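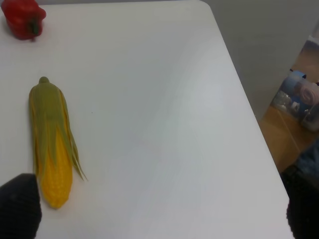 ## Skanach waterfront: outline plan goes on display in November

The outline plan for the former goods yard at Skanach will go on public display in November. It covers the land between the river wall and the old railway sidings, and it replaces the draft circulated to residents' groups last spring.

The main change concerns housing. The earlier draft placed all new homes in a single block beside the station. The revised plan spreads 1000 homes across 5 smaller neighbourhoods, each with its own street access and a direct walking route to the water. Of these homes, 200 will be reserved for affordable rent and built in the first phase.

A covered market hall is proposed on the site of the Proster warehouse. The brick frontage will be kept, and the rear of the building will be taken down to make way for a public square. Traders at the present market in Luda Street will be offered pitches on their existing terms.

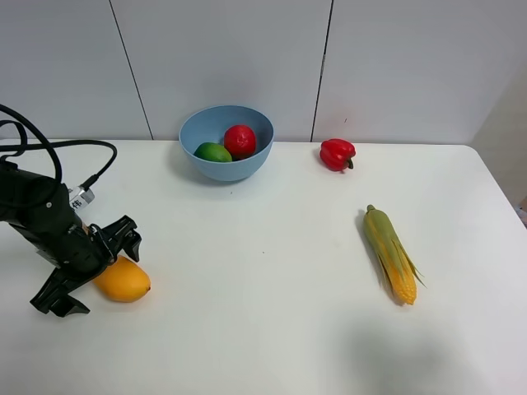 *From the Planning and Regeneration Office*

Transport remains the subject of most comments received. The office received 1527 written responses to the spring draft, many of them concerned with traffic on Bachmann Bridge. The revised plan therefore closes the bridge to through lorries and adds a separate cycle lane on the upstream side. A tram extension is shown as a dotted line only — no funding has been agreed, and the route may change.

Work on the river wall must be finished before any building starts. Contractors will need access from Luda Street during this period, and parking on the north side will be suspended in stages. Affected households will be told by letter.

The drawings may be viewed in the library foyer during normal opening hours, and a large-print summary is available at the desk. Comments should be made on the printed form and handed in before the display closes. Forms received after that date will be kept on file but will not be included in the report to the council.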